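Search news Search this site Go

Womorthorpe's computer repair mornings are back in July - and this time you can have the insides explained to you

For release: immediate use

Hello from the Drekero workshop! I'm Krisztina Boros, I look after the bench side of things, and I've been asked to write our press release because apparently the last one sounded like a letter from the water board. So you're getting me, with tea.

The news is simple enough. Our Monday repair mornings start again in July at the old Usman showroom in Womorthorpe, from half past nine until lunch, and anybody with a tired desktop computer can bring it along. We'll open it up with you, clean it out, test what's in it and talk about what it would take to get a few more years from it. There's no charge for the bench time. If you need a part, we'll sell you a second-hand one from our shelves at the price on the bag, or you can go off and buy your own and bring it back the week after.

Last season we had 316 desktops through the door and 249 of them went home working, and I'm really rather proud of that! Most of the rest were stripped for parts with the owner's blessing, so a fair few of them are still going in a way, spread about in other people's machines.

What's new this year is the second bench. Until now you dropped your computer off, had a biscuit and waited. Lots of you told us you'd rather sit in and watch (and ask questions, which we love), so Nnamdi Afolabi has set up a long table at the window end with five seats, proper lamps and a tray for screws at every place. You book a seat, you put your own machine on the table, and you do as much of the work as you fancy. Some people want to hold the screwdriver from start to finish. Some want to point. Either is fine by us.
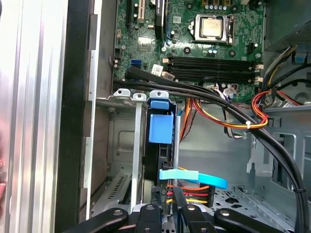 Memory is what I'll be banging on about at the new bench, as it's the first upgrade I'd suggest for nearly any older desktop, and a very friendly one for beginners. You find out which type your board takes, you line up the notch, you press until the clips close. With the side off a tower like this one you can see how easy the slots are to find - the long black ones below the silver processor, with white clips at the ends - and I'd always have you look at the cables as well, because a great fat bundle of black ones sweeping over the board is just the sort of thing you need to ease aside before you get your fingers in. Don't yank. Zip ties are your friend, and we've got a drawerful.

Each seated session is limited to three hours, so that we can clear the table and have everyone packed up before the room is needed for the afternoon. Please bring the tower and its power lead. You can leave the monitor, keyboard and mouse at home, we've plenty of those. And do please, please copy your photos and letters on to something else before you come. Rocío Sánchez will help with that on the day if you're stuck, but it can be slow going on an old disk and it'll eat into your bench time.

We can look at laptops too, though only at the drop-off bench for now. Printers, no. I'm sorry, we tried it, and we're all still friends but only just.

I asked Nkechi Isah, who came to us last season with a desktop that wouldn't start, whether I could quote her and she said yes as long as I didn't make her sound clever. "I'd had it under the stairs for ages and I was scared to take the side off," she told me. "Once it was open it was mostly dust and wires. I've since done my sister's."

The second-hand parts shelves are stocked by Illamow, the clearance firm on the Womorthorpe road, who pass us office computers when they empty a building. We're always short of drive cables and cooling fans, so if your workplace is having a clear-out, Keegan Mahuika would love to hear from you and can come round with the van.

Seats at the new bench can be booked at the showroom door or by ringing the workshop. Drop-off needs no booking, just turn up and join the queue.

Reporters and photographers are welcome at any Monday session. Ask for Krisztina, and bring your own mug if you can.

Ends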